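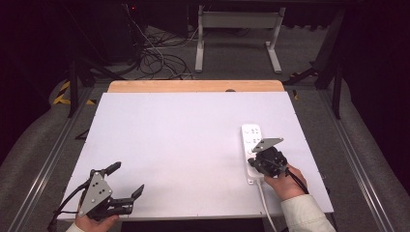
How to read a self-driving shuttle pilot before your town signs up

Sooner or later a vendor comes to a town meeting with a slide deck and a small electric shuttle that drives itself. The video will be very good. Videos of this sort always are. The steps below are for residents, council staff and anyone else who gets handed the pilot report and has an evening to make sense of it. You don't need an engineering background, but you do need a pencil and some patience.

I'll use the Trukbridge shuttle trial as a running case, with vehicles supplied by Brorkari, as I spent a good part of November with the paperwork.

Step 1. Find out who is in the seat

Look for the word "attendant," "steward" or "safety operator." If there is a trained person on board with a hand near the stop button, you are looking at a supervised service, whatever the side of the bus says. The Trukbridge summary calls the shuttle "fully autonomous" on its cover and mentions the onboard attendant in an appendix. Write down the page where the person first appears. The later it comes, the slower you should read.

Also ask about remote staff. Some services have people in an office who can step in when the vehicle gets stuck. Ask how many vehicles each of them watches, and who pays them once the grant runs out.

Step 2. Get the route on a real map

Ask for the route street by street and mark it on a paper map. Then mark the left turns across traffic, the school crossings and the places where delivery trucks double-park. Trukbridge's loop had 3 stops and no left turns at all. There is nothing wrong with starting easy, but a loop like that tells you very little about the road past the hospital, which is where people wanted a bus in the first place.

If the route changed during the pilot, get both versions. Results from the two should be reported separately. They usually aren't.

Step 3. Ask what counts as a takeover

This is the step most people skip. A takeover (the reports may say "disengagement") is when a human takes control from the software. Every vendor seems to define it a little differently. Some leave out planned takeovers. Some leave out anything at a stop. One draft I read left out takeovers "due to other road users," and I'm not sure what that leaves.

Ask for the definition in writing, then ask for the raw log. You want the time, the place, the weather and the reason for each entry. If you are offered a chart, say thank you and ask for the log again.

Step 4. Check the miles against the days

Trukbridge reported more than 400 trips. That sounds like a lot until you look at the service hours. The shuttle stayed in the garage on heavy rain days, and those days were dropped from the reliability figure instead of being counted as missed service. A regular bus doesn't get that kind of grading.

Do the same check on riders. Does the count include staff, press and people on the opening day? A trip with no passengers is still a trip, and it may well be in the total.

Step 5. Read the comparison, if there is one

Good reports compare the shuttle with something: a van and driver on the same loop, say, or a better crosswalk and a bench. Umali, the consultant on this one, compared the shuttle with "no service." Nearly anything looks fine next to that. Work out the cost per rider yourself, and put the charging equipment, mapping and staff training back in if they have been moved to another budget line.

Step 6. Look at the exit terms

Find out who owns the ride data, who holds the camera footage and for how long, and what happens to the software if the company folds or gets bought. Muten, which handles the data platform, had a 2-page notice on this – one of the clearer documents in the stack, and it still didn't say when footage is deleted.

Step 7. Send your questions early

Put them in an email before the meeting and keep them short. Ask that the answers go in the public packet. If the reply is an invitation to come for a ride, take the ride, sit near the attendant, and bring the same questions with you.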